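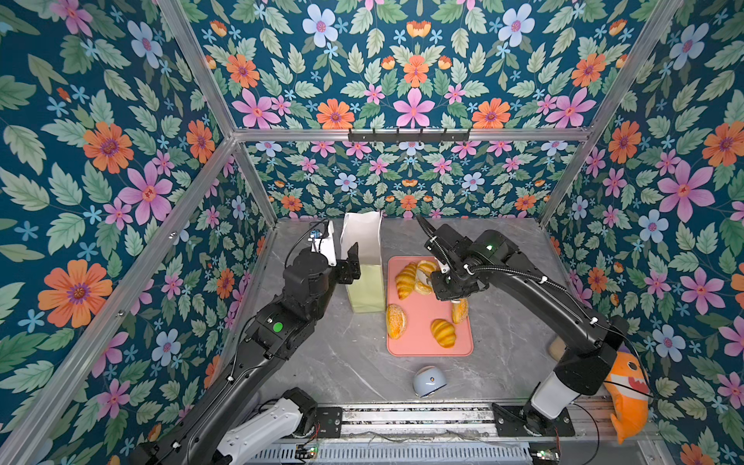
Chapter 2
Coordinating Two Arms

A two-arm cell needs a planner that treats both arms as one system. Planning each arm alone and checking for collisions afterward is simple to code, but the check fails often when the arms share a small area. This chapter builds the joint planner in steps, using the Plorness library and a bagging task as the running case. 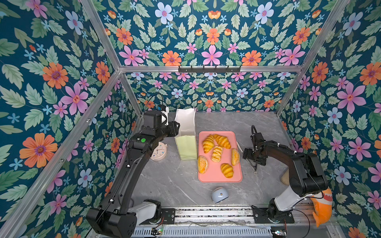 Figure 2.1 Left gripper at the top edge of the bag, right gripper beside the tray of pastries.

The planner receives a list of object poses from the perception module and returns a timed path for each arm. Poses older than 75 ms are dropped. The control loop runs at 50 Hz and reads from a buffer of 15 waypoints – enough to cover a late planning cycle.

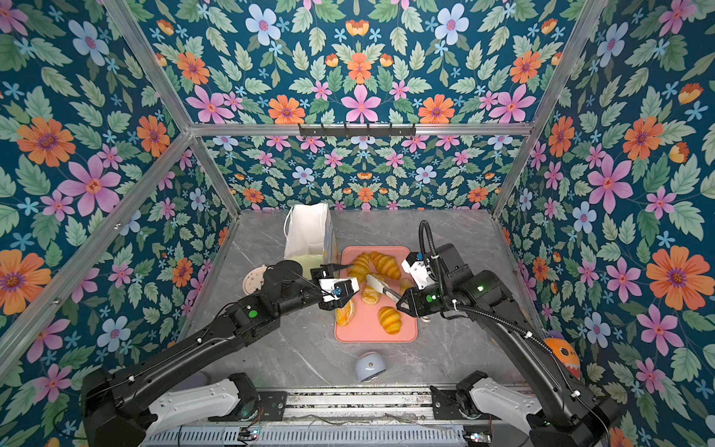
Shared space is handled with a lock. An arm asks for a region, moves through it, and releases it on exit. Section 2.1 defines the regions, and Section 2.2 shows how two arms can block each other when locks are taken in different orders. Readers who have not installed Plorness should do so before Section 2.1 – the listings do not run without it.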